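Laundry Day at Lonwood — a small gallery

Apr 8, 2024

I've been putting off the winter knits since the first warm afternoon, and you know how that goes. The pile on the chair gets taller, the chair stops being a chair, and then you need the chair. So this week I finally sorted, washed and folded the lot, and I'm posting a bit of it here for the folks who asked how we deal with the big stuff at Lonwood.

Big sweaters are the worst part, I think. T-shirts you can do half asleep! A heavy gray knit with ribbing has its own plans, though, and if you grab it by one end the rest just slides into a big droopy loop and drags the neighbors along with it.
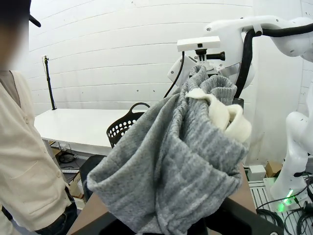 My trick, if you can call it that, is to get the whole thing down flat before I try to fold anything. Sleeves out to the sides, hem pulled straight, a quick pat to get the lumps out. Then the sleeves go across the back, and it's two folds up from the bottom and done. I used to hang everything (big mistake) and I had shoulder bumps on half my sweaters until May.

Fuzzy things go in their own stack. I learned that with an old fleece from Dunmore that shed on everything it touched, and I was picking cream-colored fluff off a dark cardigan for days. Now I shake them out on the back step first and keep them well away from the ribbed stuff — ribbing holds on to lint like you wouldn't believe.

We ended up with four stacks: heavy knits, light knits, fleecy things, and the "does anybody still wear this" stack, which is always the tallest. Most of that last one is going to the swap table over at Arnlow. They had almost 200 pieces come through last time, and I came home with more than I brought, so I'm under strict orders this year.

The heavy knits are on the bottom shelf of the hall closet now, with the thickest ones underneath. Mittens and scarves are still to do, and they're in a bag by the door.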